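Notes for my bit, Bredcombe village hall, 7 pm. Slot is 30 minutes, so stop talking by half past and let them ask things.

Say hello, thank Glykeria for the tea urn and for having me back. Ask who has ever given up on a second language. (Hands up. Mine goes up too – French, twice.)

Right, so I started learning Persian in March, at the grand age of 48, for no better reason than that my neighbour Mahtab Kordestani kept shouting cheerful things over the fence and I wanted to shout something back! First word was "salaam". Second was "chai". You can get a surprisingly long way on those.

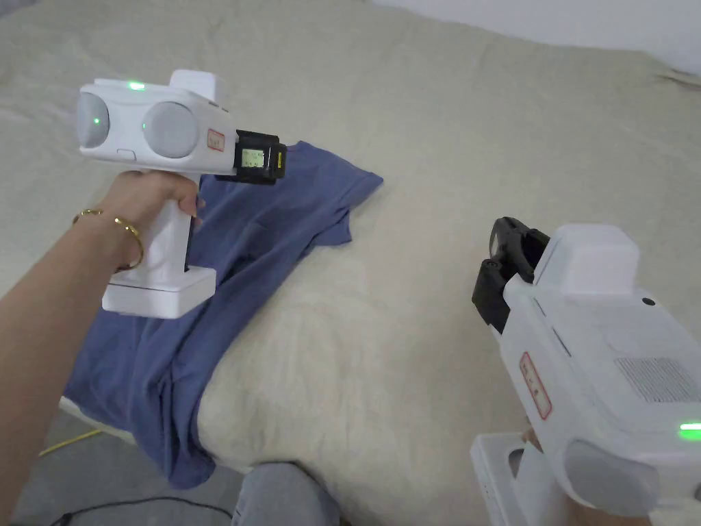
The alphabet put me off for ages and I wish it hadn't. Took me roughly a fortnight of scribbling on envelopes. Going right to left felt odd for a couple of days and then it didn't. The short vowels mostly aren't written, so you're guessing a lot, and I guessed wrong in front of Mahtab's whole family. Tell the soup story here if they look awake.

15 minutes a day, that's all I do. Same chair, after breakfast, phone in the other room. I tried an hour on Sunday-best sort of days and always skipped the next one. 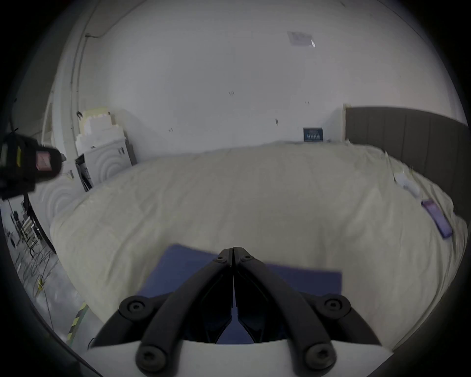

Next, talking to real people. Kianoush Heydari and I swap: half his time on my Persian, half on his English, mostly arguing about football. Ask him to stand up and wave if he's come. He corrects only the mistakes that change the meaning, and I'd never have kept going otherwise.
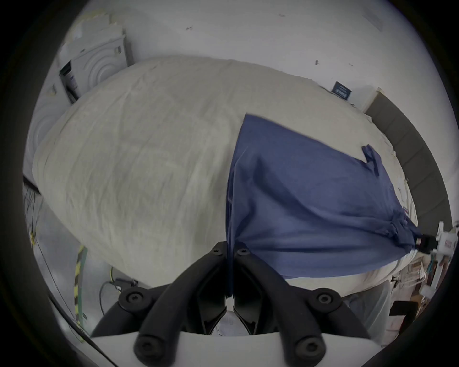

Then a word on politeness, which has a whole system of its own (taarof). The shopkeeper says it's nothing, you still pay. Do the little sketch with Pejman – he's the shopkeeper, keep it short.

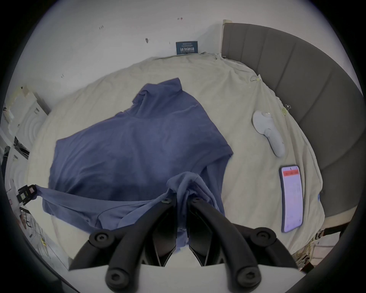 Learning words in the place you use them is my favourite trick. I mutter them round the house, kettle, stairs, spoon. Take a blue shirt lying crumpled on a bed: that's "pirahan-e abi", shirt first and colour after, with that small "e" holding them together. Get everyone to say it out loud, then ask for other colours.

Finish with Mahtab's tongue twister, then questions. Sign-up sheet is by the door, pens in my coat.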